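Walk-Through Safety Checklist, Nososside Community Hall
Main corridor, reading room, kitchen and rear exit
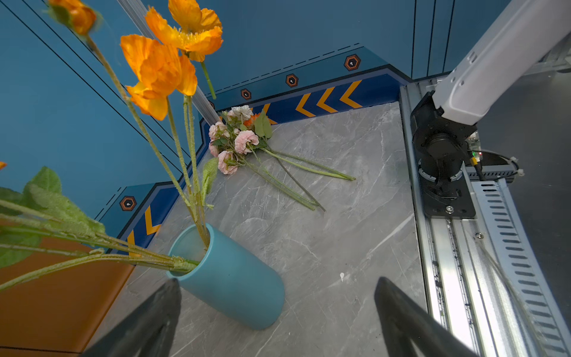 Algirdas Sakalauskas

Date of walk-through: October 11, 2025
Marked OK, FIX or WATCH. Comments follow each line.

FLOORS AND WALKWAYS

Floor surface sound, no lifted edges: OK
Checked the marble-pattern floor by the blue wall and the carpet in the reading room. The metal strip between the two was screwed down again last winter and has stayed flat.

Walkways clear of loose items: FIX
Artificial flowers on the floor, including a blue vase of orange poppies on its side. Vases should go on the high shelf or in the store cupboard.

Mats lie flat: WATCH
The front door mat curls at one corner. Turn it over for now. Replace before the November meeting.

EXITS

Exit doors open fully from inside: OK
Rear door sticks for the first inch in damp weather. It opened on the first push today. Plane the bottom edge when it is next off its hinges.

Emergency lights come on under test: FIX
Unit over the kitchen door did not light. Battery is the old type, part number 174 in the Mirkik catalog. Order 2 and keep one spare.

Wall markings readable: OK
Yellow chevrons on the dark blue baseboard band are easy to see. When the band is repainted, mask them off.

FIRE EQUIPMENT

Extinguishers in place, pin and seal present: OK
Gauge on the kitchen unit is in the green. The tag on the corridor unit is getting hard to read, so ask Nair for a new one at the yearly service.

Fire blanket within reach of stove: FIX
It was behind the tea urn. Moved back to its hook during the walk-through. Please leave it there.

ELECTRICAL

Cords and plugs undamaged: FIX
Floor lamp in the reading room has tape over a split in the cord. Taken out of use and labeled. Don't put it back until the cord has been replaced.

Panel door closed and clear: WATCH
Folding chairs are creeping toward the panel again. Keep them 30 inches back.

KITCHEN AND RESTROOMS

Hot water at a safe temperature: OK
Kitchen tap read 97 degrees after running. Restroom tap is on the same heater and felt the same.

Cleaning products locked away: OK
Key is on the hook inside the office. One spray bottle had no label and was thrown out.

First aid box stocked: WATCH
Low on small bandages and the eye wash expires in November. Add both to the Rarkthorpe supply order.

OPEN ITEMS
Emergency light over kitchen door
Floor lamp cord
Front door mat
Flowers and vase off the floor
First aid restock

Signed copy is in the green binder in the office. Write the date next to each item when it is done.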